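Small Kitchen, Large Opinions

Posted by Rowena Cabrera
February 7, 2024

I have been photographing kitchens for long enough to know that people clean them before I arrive, and that I like them better when they haven't. This gallery covers the compact ones: corners, counters, and the things that end up living on them. All of it is ordinary. If you came for copper pots hanging from a beam, you want a different website and probably a different income.

1. The corner counter
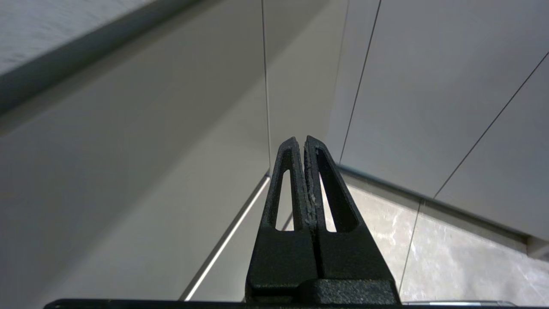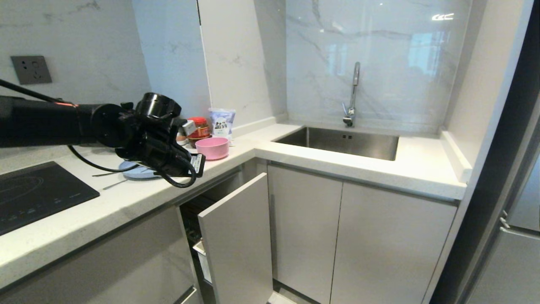 The first is all panels and seams, gray on the left and white on the right, with dark lines running off at angles like a floor plan drawn on a bus. The second gets down to business: induction cooktop, L-shaped white quartz counter, a jar with a red lid in the corner, and a pink plastic bowl that goes with nothing and doesn't care.

2. Notes on the corner

Every kitchen with an L in it has a corner where things go to retire. It's too far back for chopping and too handy to leave bare, so it fills up with jars. The one in the second picture has a reddish-brown sauce, a small brown-and-orange container and a white resealable bag with a blue-and-black cartoon on it, standing upright as if waiting to be called on. I have a bag like that at home. Mine has been resealed so many times that the seal is now mostly a matter of faith.

I'm fond of the light blue plate, too. Blue plate, pink bowl. Somebody will tell you that dishes ought to match, and that somebody has a dishwasher and a spare cupboard.

3. Notes on the sink

A tall gooseneck faucet over an undermount sink is the small-kitchen equivalent of a good hat. It gives the place some height, and you can get a stockpot under it without tipping the thing sideways and soaking your sleeve. The chrome will show every fingerprint you own. So will the glass on the cooktop. Between the two of them you could be identified in court.

The backsplash in that kitchen is glossy white marble, and it hands back whatever light you give it. I've lost whole afternoons to shiny walls. You move a step to the left, the bright spot moves a step to the left, and eventually you make peace with it and go eat something.

4. What readers sent in about their own corners

Gholamreza Khosravi wrote to say that his own corner holds 2 bottles of the same vinegar, both open, and that he can't throw either one out until he knows which was first. He has been working on this since January. I suggested a marker. He said he'd consider it.

A reader in Cedine keeps a drawer with 30 soy sauce packets in it and would like to know if that's a lot. It is. Keep going.

Someone who signed only as "Ollier Street, second floor" has no corner at all, just one straight counter with a stove at one end and a toaster at the other, and wants it known that the toaster is winning.

5. Wiping it all down

White counters come up a lot in my mail, mostly from people who have one and regret it. My routine is dull and it works. Move everything off the counter, including the jar you were planning to wipe around. Warm water, a drop of dish soap, soft cloth. Dry it with a towel you don't love. Tomato sauce gets wiped up now, and turmeric gets wiped up five minutes ago.

For the cooktop, wait until it has cooled, then use the same cloth with less soap. Put the jars back in a different order if you want to feel you've redecorated.

6. Prints and other business

The last print run was 200 cards from the windowsill series, done by Quiambao, who were patient with me about the grays. A few packs are left. I won't be ordering 1,000 this time, whatever the price break says, as I have only one closet and it already has the ironing board in it.

Next up are pantry shelves, starting with the one at the old Kirner building, where the shelves slope enough that the cans sort themselves by weight. If yours slopes as well, write and tell me which way.

Previous gallery: Windowsills in Winter
Next gallery: Pantry Shelves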